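Grudton Brings Robot Arms to the Eltstead Packing Room – and Keeps the Whole Crew

ELTSTEAD – February

I run the packing room at Grudton, and they asked me to write this announcement myself, so it's going to sound like me. We're putting robot arms on our lid line! The first bench goes into daily use this month, and I've been waiting a long time to say that out loud.

If you've never worked with us, we pack small jars and dishes for labs and schools. Every one of them needs a lid, and every lid has to be picked up, turned the right way and set down. We do 500 an hour when the room is full. I did that job for 4 years before I moved up, and my thumbs still remember it.

So last fall we called Hurkari, a small shop that sets up robot arms for places our size, and asked if they could take the lid work off our hands. They said yes, with a lot of questions attached. They spent days standing next to our packers and watching how they reach, and then they built us a test bench with the same kinds of lids we ship. 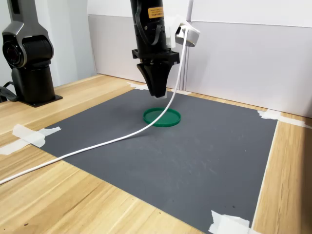

A gripper above a green lid on the Grudton test bench. Photo: Grudton

What changes for the people here? Quite a bit, and mostly for the better, I think. The crew is staying the same size. Packers who used to spend a full shift on lids will now spend around 40 minutes of it loading trays and checking the arms, and the rest goes to inspection, custom orders and training. Inspection pays more, and everyone on the lid line has been offered the course.

I'll be straight with you, some folks were worried, and a couple still are. One of our longest-serving packers told me she didn't want to babysit a machine all day. Fair enough! She's taken a spot on custom orders and she gets to leave the arms to the rest of us. We also agreed that anyone on the floor can stop a bench at any time, without asking me first – that was the packers' idea and it's now a written rule.

The software that plans the moves is called Bratu, and our own people are learning to set it up for new lid sizes. We'd like to handle those changeovers in house by summer.

Local schools and businesses are welcome to come see the bench at work. Contact the Grudton front office in Eltstead to set up a visit, and please wear closed shoes.

About Grudton

Grudton packs and ships jars, dishes and lids from its plant in Eltstead, where it employs 200 people.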